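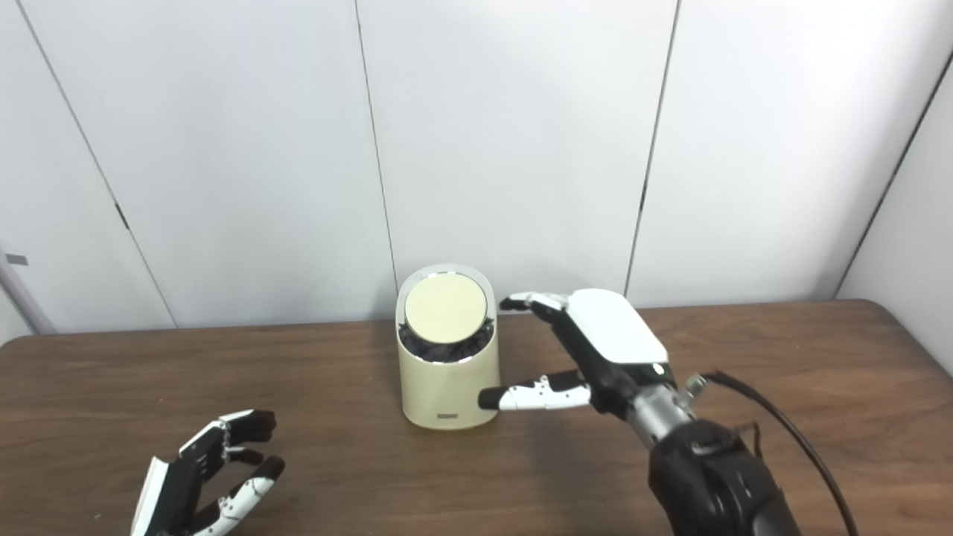
2 min read

SURKEL COUNTY AUDITOR RELEASES REVIEW OF ROAD DISTRICT FUEL CARD SPENDING

SURKEL - The Surkel County Auditor's Office has finished its review of fuel card use by the Mernero Road District and is asking the district to repay $8,195 to the county general fund. The review covers one budget year and was sent to the district board in February.

County policy allows fuel cards to be used only for vehicles and equipment on the district's inventory list. Each purchase must be matched to a vehicle number and an odometer reading, and a supervisor must sign the monthly statement before it is paid. Auditors found that 46 purchases had no vehicle number, and that statements for 2 months were paid without a supervisor's signature.

"The policy has been in place for years and the form is one page long," said County Auditor Jabari Swai. "When the form is left blank, we have no way to tell which vehicle the fuel went into, and the county should not be covering that cost."

The review does not claim that any employee used a card for personal travel. It states that the records kept by the district are not complete enough to show how the fuel was used, and that under county rules an expense without support must be treated as unallowable.

Auditors also looked at the district's contract with Sover, the company that supplies bulk diesel to the equipment yard on Ndung'u Road. Deliveries were billed at the contract price and the meter tickets matched the invoices. One late fee was charged after an invoice was sent to the wrong department. Sover has since credited the fee, and no repayment is being requested on that item.

The district has until the end of the current budget year to repay the general fund. It may pay in one transfer or in monthly installments. If the board disputes any part of the amount, it can submit receipts, dispatch logs or other records to the Auditor's Office for a second look. Records turned in after the deadline will not be considered.
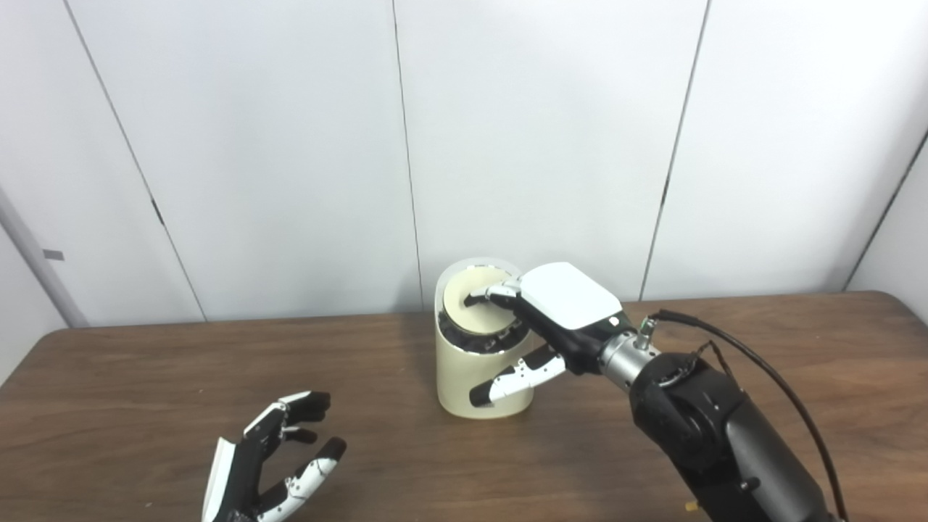
The review makes several recommendations on how the district handles its cards and receipts. Cards should be kept in a locked drawer and signed out by shift, and receipts should be turned in on the day of purchase. Auditors noted that paper slips were being left in truck cabs, where many faded before they were entered. The office suggests that crews lay out the day's slips on a flat surface, so that each one can be checked against the sign-out sheet before it goes in the envelope. The district should also cancel cards assigned to employees who have left - about 8 were still active when the review began, although none had been used after the employees' last day.

In a written response included with the report, the Mernero Road District board accepted the recommendations on card storage and sign-out. The board did not agree with the full repayment amount and said it plans to submit dispatch logs for part of the year.

The Auditor's Office will check the district's card statements each month until the new procedures have been in use for a full quarter. A follow-up letter will then be sent to the district board and the county commission.

Copies of the full report, including the district's response, are available at the Auditor's Office in the county administration building during regular business hours. Residents who want to report a concern about the use of county funds may do so in person or by mail, and do not have to give their name.

Media contact: Office of the Surkel County Auditor, Public Information Desk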